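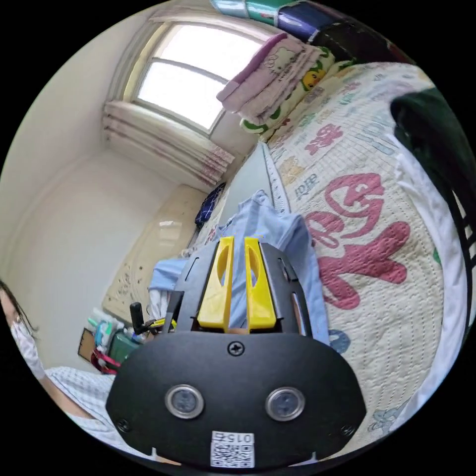

Notes for the budget talk, 26th September
Speaker: Belmiro Mendes
Slides are with Apinya Noiphan. Please speak slowly, the room has an echo.

Slide 1. Title

Good morning. Thank you for staying after the coffee. My talk is on money, and I will try to keep it short. I plan equipment for Akinholm. I don't write the learning code. When I say something wrong on the code, Gayan is in the second row and he may correct me.

(Wait for the clicker. It needs one or two seconds.)

Slide 2. What we wanted to buy

In April we had to prepare a plan for collecting household data. Clothes, bedding, kitchen items, small things that must be picked up and put somewhere. The first plan had two robot arms on a frame, in a lab, with furniture that we would buy to look like a home. The second plan had hand-held grippers with a camera, which people carry into real bedrooms and kitchens.

Many of you had the same discussion in your own groups, I think. Ask: who has already bought arms? (Let them raise hands. Do not comment on it.)

Slide 3. The price of one gripper

Our supplier is Cornero. One complete hand-held gripper cost us 99 dollars in printed parts, screws and fingers. This number is nice and everyone remembers it. Please do not put it alone in your budget. The camera is not inside it. The memory cards are not inside it, and also the mounting, the chargers and the case for transport.

With all of these, one kit came to 2,310 dollars. Repeat this number. In our first version of the budget the line was too low because I copied the small number from the quotation, and Bit-na Seol had to send the form back to me. It was my mistake and it cost us three weeks.

Slide 4. What the quotation does not say

Fingers. The fingers are soft and they become worn. Cloth is gentle with them, but zippers and the edges of drawers are not. We now order fingers together with every kit, as spare parts, under the same line. If you order them later they become a separate purchase, with separate approval and separate shipping.

Labels. Each gripper needs its own number and code, so that a recording can be matched with the device and its calibration. The printing costs almost nothing. The work of keeping the list correct is real work, and it should be in somebody's hours. In our case it is in the hours of Decha Chantharasri.

Batteries and chargers. Buy more than you think. I have no formula for this.

Slide 5. People and homes

This slide is the largest part of the budget, and in the first draft it was one line. A person goes to a home, or works in her own home, and handles ordinary things: shirts, blankets, bags, bottles. She needs training, she needs payment for her time, and the family needs payment for the use of the room. Travel is also here.

The homes are not prepared. We ask people to leave the rooms as they are. In a bedroom there is a bed, a wardrobe, maybe a narrow way between them, and a person must be able to stand and move the arm. For this reason I now ask for more short visits and fewer long ones. People get tired in the wrist before they get tired anywhere else. Plan breaks and pay for the breaks.

For masks, cleaning wipes and similar small things we put 3,967 dollars for the full period. Some reviewers asked if it was too much. We used nearly all of it.

(If the time is short, skip the next slide.)

Slide 6. Storage

Video is heavy. We rented storage month by month at the beginning, from Trumley, and this was comfortable but more expensive than a yearly contract. I would start monthly for the first season only, then decide. Also please budget the upload. A collector with slow internet at home will spend her evening watching a progress bar, and this is also working time.

Slide 7. Renting or buying

We bought 5 kits and rented the rest from Jaidee. The rented ones arrived calibrated, the bought ones we had to calibrate ourselves. For a project shorter than one year I would rent everything. For longer, buy, but keep one kit that never leaves the office, so you can compare when a recording looks strange.

And the arms? We did buy one arm in the end, for testing the trained model. It was ordered after the collection had started. This helped, because at that time we knew better which reach and which payload we needed. Our first choice had been too large for a bedroom.

Slide 8. My template

The spreadsheet is on the table at the entrance, on paper, and Apinya can send you the file. The yellow cells are yours to fill. The gray cells calculate, please don't type in them.

Questions. If somebody asks for delivery times, say that Cornero gives a new date with each order and I cannot promise for them. If somebody asks for customs, give the question to Bit-na.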